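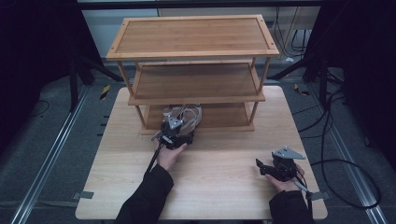

Wednesday was shoe day on the Midomora project. I spent the afternoon putting shoes on a rack with a gripper in each hand, so the robot has something to copy. We have 164 demonstrations saved and I threw out 3 where I rushed the grasp. Slow and even is the rule at Pilier.

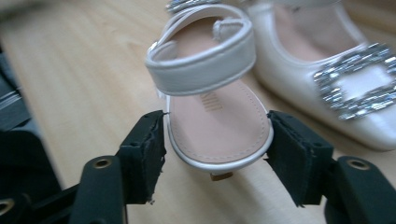

Do you need the robot in the room to teach it this way?

Only later, for testing. The recordings come from the hand grippers, and the training runs on those.

My wrists last 40 minutes before I get sloppy, so I stop there and label files.
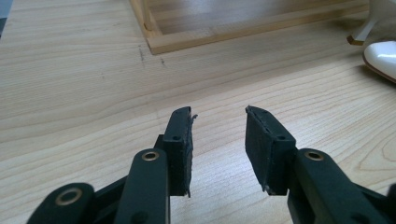

Next week I'll vary the starting positions more.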